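Sandwich Assembly Cell, Pre-Run Inspection and Comments
Site: Meditton lobby. Inspector: Lamai Wiriya. Reviewed: Francine Arsenault.

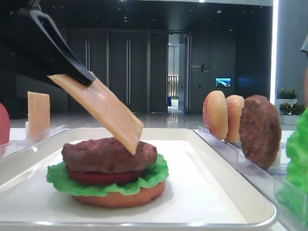 Question under review: can the Ostatora cell be left to stack a full order with no operator standing by?

1. Emergency stop reachable from the operator side. PASS
2. Gripper tips clean, no burrs. PASS
Comment: Wipe again at shift change.
3. Grip force on thin items. PASS WITH COMMENT
Comment: Cheese slice is the worst case. Force set to 2 newtons. Do not raise it to cure slips.
4. Clear racks upright, parts seated on edge. PASS
5. Tray position against taped mark. FAIL, corrected
Comment: Tray had moved 4 mm. Reset before the run. Needs a stop block.
6. Release height over the stack. PASS
7. Cycle log readable. PASS
Comment: Counter at 673. Service due at 2,000.
8. Public kept outside the arm's reach. OPEN
Comment: Floor tape only. Hebden to quote a barrier in October.
9. Food contact. NOT ASSESSED
Comment: Model parts only. Real lettuce and hot patties need a separate review.

Finding: attended use only. Sira to recheck items 5 and 8.

F.A.: Agreed. A kitchen job is still some way off.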